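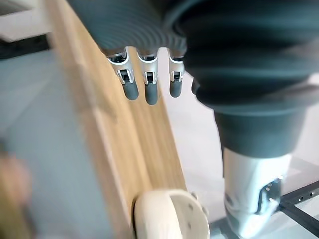
*Fig. 3. Three-fingered hand over the plank, wrist camera view.*

## 4. Comparing the two hands

Enda Carroll and I ran the second round of tests on 13th October. The aim was to find out whether the three-fingered hand (Hand B) could replace the two-jaw gripper (Hand A) for lifting flat timber parts. Both were driven from the same Verkusik controller, with the speed limit left at the value Philomena Egan set for the first round.

Each hand made 600 attempts. Hand A completed 512 lifts and Hand B completed 547. We threw out one extra run of Hand A after the log file was saved twice, so the raw table has 1201 rows.

Most of Hand B's failures came when the fingertips closed on the plank at an angle. The rounded pads then met the wood on one side only and the part turned as it was raised. Closing the hand more slowly helped, but added up to 100 ms to each cycle. Hand A did not have this problem, though it dropped more parts during the sideways move.

The wrist camera was less useful than we had planned. The fingers and the sleeve fill much of its view, so the plank edge was hard to pick out by software. Colm Tully suggested a second camera on the bench, and we have asked to borrow one in January.

Raw logs are in Appendix C. The pad wear measurements are still to be added.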